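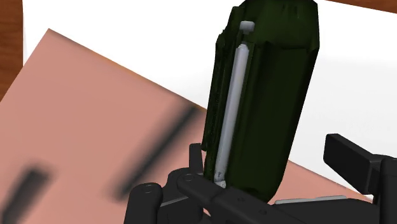 Vert foncé, avec une tige grise.

Novembre, onze heures du soir. Troisième tentative de levain, troisième enterrement. Je l'avais appelé Arnholm, du nom de la rue où j'ai acheté la farine, et j'aurais dû me méfier : on ne baptise pas ce qu'on va verser dans l'évier. Angeliki prétend que je le nourris trop. Stelios prétend que je ne le nourris pas assez. Ils sont mariés depuis des années, ça doit aider.

Le pain de ce matin pesait 636 grammes, je l'ai noté, comme si la précision pouvait le faire lever. La recette annonçait 800 grammes et une mie « généreusement alvéolée ». J'ai obtenu une alvéole. Généreuse, certes – on y logeait le pouce – mais bien seule au milieu de tout ce mastic.

J'en ai quand même porté une tranche à Mme Zacharopoulos, au deuxième, qui a été boulangère et qui est polie. Elle a mâché longtemps. Puis elle m'a demandé des nouvelles de ma mère. 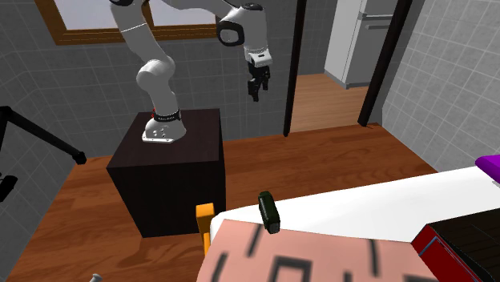
Après quoi elle m'a donné un bocal du sien, une cuillerée au fond, avec ordre de lui servir 50 grammes de farine de seigle matin et soir et de ne pas soulever le couvercle toutes les 10 minutes. Je l'ai soulevé deux fois depuis le dîner. Ça sent la pomme et un peu la colle.

Chelsea vient déjeuner demain. Elle a proposé d'apporter le pain, avant même que je lui dise quoi que ce soit. J'ai dit oui trop vite. Penser à racheter du beurre, et du seigle si l'épicerie est ouverte.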